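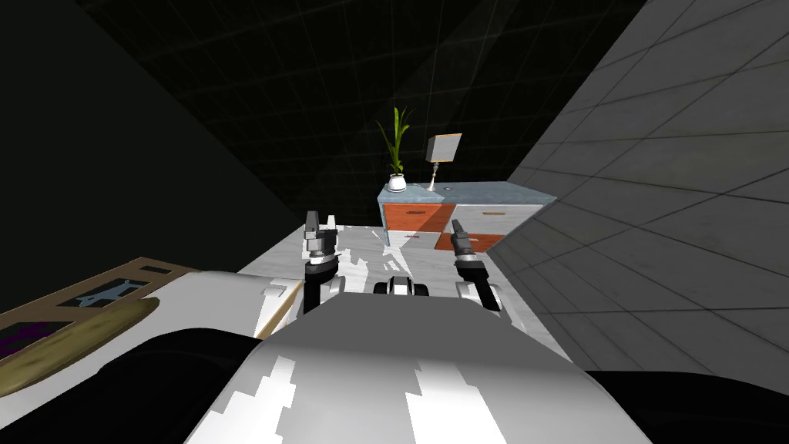

**Simulation work at Tralluvstead - update, August 2023**

The furnishings team has finished its first full month on the Imix simulator, and a few people in the other sections have asked what the job looks like now.

Under the old arrangement, our fitters spent most of a shift moving stock pieces by hand while the Ahuja arms were being taught. Now the arms are tried out in a virtual room first. An operator sits at a desk, runs the two-armed model up to the furniture and checks the reach before anything is sent to the floor. In July we logged 375 runs this way.

The room set has a cabinet, a lamp and a potted plant, and a narrow bar that can be laid on a wooden panel.
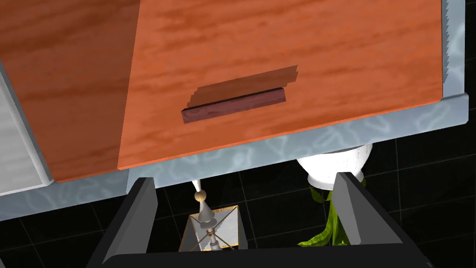 Long thin parts have been the slowest to get right, and most of the rework in July was on those. If you are rostered on them, please write the grip angle in the log as well as the result.

On jobs and hours: 16 people have moved from handling to operator shifts, all on the same pay grade. There is less lifting and a lot more sitting, and sore eyes and necks have come up at both staff meetings. Screen breaks are now paid - take them. Adjustable desks are on order from Zultitz.

Operator training is still open to anyone in handling or packing. Put your name on the sheet outside the lunch room. Night shift will get its own session once the second workstation is set up.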